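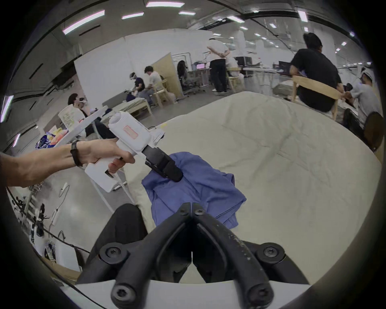 Zapata Brings Its Wave and Curl Line to Birbridge, Along With a Brand-New Scalp Care Bar

BIRBRIDGE, 2 December 2023 - Zapata, the hair care maker based in Evthorpe, opens its second salon shop today on Plollness Street in Birbridge, and the whole team could not be happier to finally say so out loud! The doors open at 9 a.m. and the full Zapata range will be on the shelves, including the new Plollness Curl Cream, which takes its name from the street and goes on sale here first.

The shop has 8 styling chairs, a long sink area at the back and a scalp care bar by the front window. The scalp care bar is the part we have been talking about all year. Guests sit down with a stylist, talk through what their hair has been doing lately (dry ends, a flaky patch, curls that drop by lunchtime) and get a wash and massage picked to match. A visit takes 38 minutes from first rinse to towel, and it can be booked alone or added to a cut.

Plollness Curl Cream is made for wavy and curly hair that goes flat under heavier products. Our mixing room in Evthorpe went through 41 test batches before settling on the one now in the jar. Early versions held well but felt sticky, and a few smelled so strongly of mint that the stylists sent them straight back. The finished cream has a light pear scent and rinses out with an ordinary shampoo. A small scoop is plenty for shoulder-length hair. Work it through while the hair is still damp, scrunch from the ends up, and then let it air dry or use a diffuser on low heat.

"We wanted a cream you can put on in the morning and then forget about," the Zapata team said. "Our stylists have very different hair from one another and they were not shy with their opinions, so we kept going back to the bench until they stopped handing the jars back to us. Birbridge customers have been asking for a shop since our first weekend stall here, and it feels wonderful to have a real front door to welcome them through."
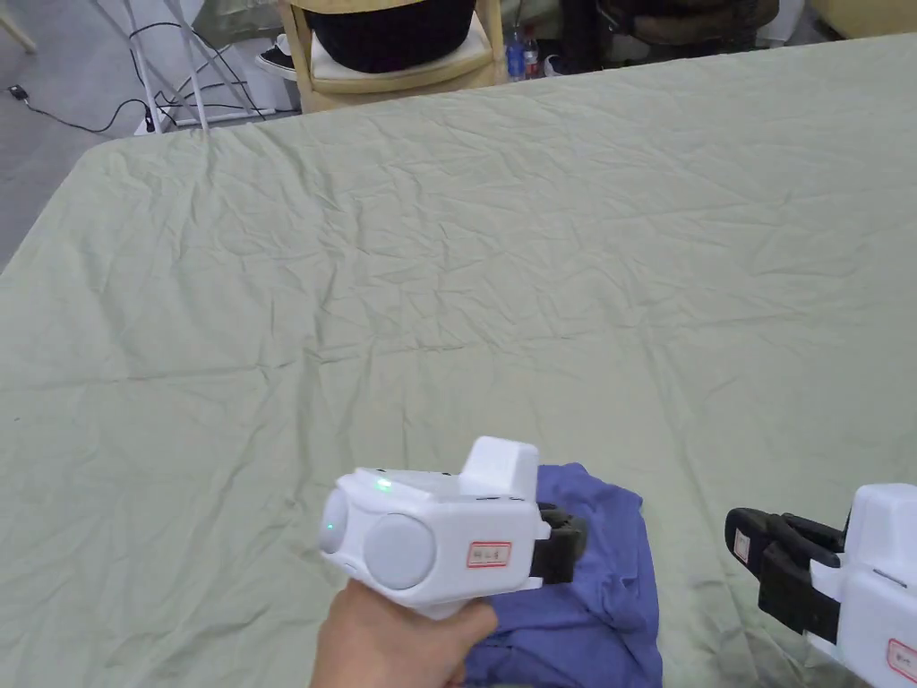
The stall ran in the market hall in July, and a good deal of what people told us there has ended up in the new shop. Shoppers asked for smaller sizes to try before buying a full jar, so every cream and conditioner in the range now comes in a travel size too. They also asked for evening hours. The Birbridge shop will stay open until 8 p.m. on Thursdays, with the last wash and cut starting at 7.

Color services will begin in the new year, once the mixing station is fitted. Until then the menu covers cuts, blow-dries, curl shaping, updos and the scalp care bar. Children are welcome for cuts, and a parent can book the next chair over for the same time - just mention it when calling. Anyone new to curl shaping should come in with hair washed and dried the way they normally wear it, as the cut is done dry, curl by curl, and washed afterward.

Opening weekend guests can have a free curl check at the front counter with no appointment. Stylists will look at how the hair bends and how quickly it takes up water, then suggest how much product to use and how often to wash. There is no need to buy anything, and the notes are yours to take home.

The Evthorpe salon keeps its usual hours and will carry Plollness Curl Cream as soon as the next batch is ready. Gift cards bought at either shop can be used at both. Empty Zapata jars may also be returned at both counters, rinsed and with the lids on.

About Zapata

Zapata makes shampoos, conditioners and styling creams in Evthorpe and now runs 2 salon shops, one in Evthorpe and one in Birbridge. Everything in the range is mixed and filled in the company's own workroom, a short walk from the original salon.

Press contact

Zapata Press Desk, Evthorpe. Product samples and shop visits can be arranged through the front desk at either salon during opening hours.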